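Search the help pages Go

Collecting cloth demos: questions I keep getting

I'm Chelsea Holroyd and I look after the folding sessions for Clumine, our project for teaching an arm to handle laundry. If you've signed up for a shift at the Cheetham room, read this first (it'll save us both an email!).

What counts as one example?

One go at one task, start to finish. You drive the arm, the cloth ends up wherever it ends up, you press save. A good one takes you less than a minute once you've got the knack, and we had 410 saved at the last tally.

Do I need to fold neatly?

Nope! Aim for neat, but a wonky fold still gets saved and marked as wonky. What I don't want is you tidying up with your hand halfway through, as the arm then learns that sleeves fix themselves.

How crumpled should the cloth be at the start?

Properly crumpled. Pick it up, drop it, leave it alone. People love to give it a sly little smooth-out and I can always tell.

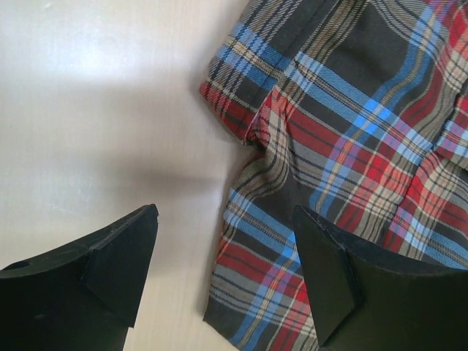 Cheetham, Apr 5, 2020

I like the tartan for this. The stripes bend wherever the cloth does, so when I'm going through the wrist view later I can follow a crease by eye, and there's a nice pinched one near the left edge. Start with the fingers open, as they are here, and have a think about which edge you're going for before you close them.

What about glare on the table?

Leave it in. We did try blinds in November and then the arm got muddled the minute they went up.

Can I do plain cloths instead?

Yes please, we're short of them. Swap after every 19 goes, and write the swap in the Drorerden log or I can't match anything up.

I dropped it. Delete?

No, keep it and tag it "drop". If you grab it again and carry on, use "regrab" as well.

When are we finished?

Funadix asked for 577, so there's a fair way to go. I'd stick to four shifts each for now, and email me if you fancy more.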